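# A gift is a price that somebody else pays

When I started to work in the purchasing office of a mid-sized company, an older colleague gave me one piece of advice about suppliers. Take the calendar, she told me, and leave the wine. I thought it was a small joke. After 15 years in the same kind of work, in two countries and in three languages, I think it was the most serious thing anybody said to me in that office.

I want to write about gifts in business, and about why I believe the limit should be zero. I know this is not a popular opinion. Most companies have a limit which is higher. At Trorkier, where I worked the longest, it was 200 euros per year from each supplier, and it had to be written in a register. The register was a spreadsheet. In my time it had 10 lines for the whole company, and four of them were mine, which tells you something about the register and, I hope, something about me.

The usual argument for a limit is that people are adults. A manager who decides on a contract of many thousands will not change her mind for a box of chocolates. I accept this completely. I have eaten the chocolates and I did not change my mind. But the argument looks only at the moment of decision, and very little in purchasing happens in this moment. Most of it happens before, when you decide who to telephone, whose late delivery you forgive, and which complaint from the warehouse you pass on the same afternoon and which one you leave until after lunch.

Let me give a case. We had two suppliers for packing material, Hullia and a smaller firm whose name I will leave out. Hullia invited us each March to a dinner. It was a good dinner, in a good place near the river, always below the limit. The smaller firm invited us to nothing. For several years I told myself that Hullia was easier to work with. Their people answered quickly, and I knew their voices. When I finally compared the two on paper, for an unrelated reason, the smaller firm was late less often and had fewer mistakes on the invoices. I had simply not noticed their good work, as we had never sat at one table.
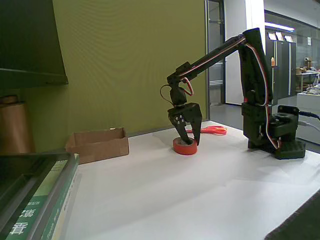

No rule was broken in this story. Every dinner was in the spreadsheet. If an auditor had come, I would have shown him everything with a calm face, and he would have gone home satisfied. This is exactly my problem with limits. They teach us that a gift is dangerous only above a certain number, and that under this number it is friendship.

People who work in sales tell me that I am unfair to them, and that in some countries you cannot do business without a gift. I have lived in such a country, so I listen to this argument with some patience. It is true that to refuse a cup of tea is rude. I would never refuse a cup of tea. But I have noticed that the people who speak most warmly about local custom are often visitors. The shop owners in my mother's town did not find it a beautiful custom that the man from the licence office came before every holiday with an empty bag. They paid because their neighbour paid. When a foreign firm says that it only follows the habits of the place, it should ask whose habits they are, and who is tired of them.

And the bag grows. Big corruption cases in the newspapers look like the work of a different kind of human being, with secret accounts and invented travel agencies. I do not believe they begin in this way. I think they begin with a conference which has a short programme and a long weekend. Then there is a fee for a speech, then a fee for a speech which was not given. Each step is quite small if you measure it from the step before.

Now I come to the part where I am less sure. A rule of zero has a cost. When Ung, the engineering firm where I work at present, went to zero, some of our oldest suppliers were hurt. One of them had brought a cake to our reception every winter, made in his own kitchen. We had to send it back with him, and I still feel ashamed when I remember his face. A colleague asked me what kind of company is afraid of a cake. I did not have a good answer and I do not have one today. I can only say that I prefer to be ashamed in front of one man with a cake than to explain to ten others why his cake was allowed and their bottle was not.

There is also the danger that zero on paper becomes something else in practice. Erine, a competitor of ours, is known for its very strict code, and also for its "supplier learning days", which happen at a hotel with a golf course. A firm which bans the pen and keeps the golf course has understood the rule very well, and this makes it worse than the firm with the spreadsheet.

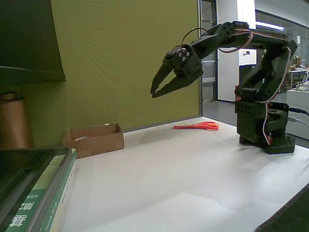
*A desktop robotic arm with a two-fingered gripper.*

So what would I ask for? First, that the rule is the same for everybody, and that the directors are included. In my experience the assistant returns the scarf and the director goes to the football. Second, that the firm pays for its own people. If a dinner with a supplier is useful, and sometimes it really is, we should pay our half and keep the receipt. At Ung we put 4,000 euros aside for this in the first year and we did not use all of it. It seems many dinners become less useful when you must pay for them.

Third, I would ask the firms which sell to stop offering. We speak always about the person who takes, and we send him to the training and let him sign the paper. The one who gives is treated as generous, or at the worst as a little old-fashioned. But he has a budget for it, and somebody in his office has approved this budget and expects to see a result.

That money is in the price, of course. I paid for those dinners by the river with my company's money, and our customers paid for them with theirs, and they did not even get the fish.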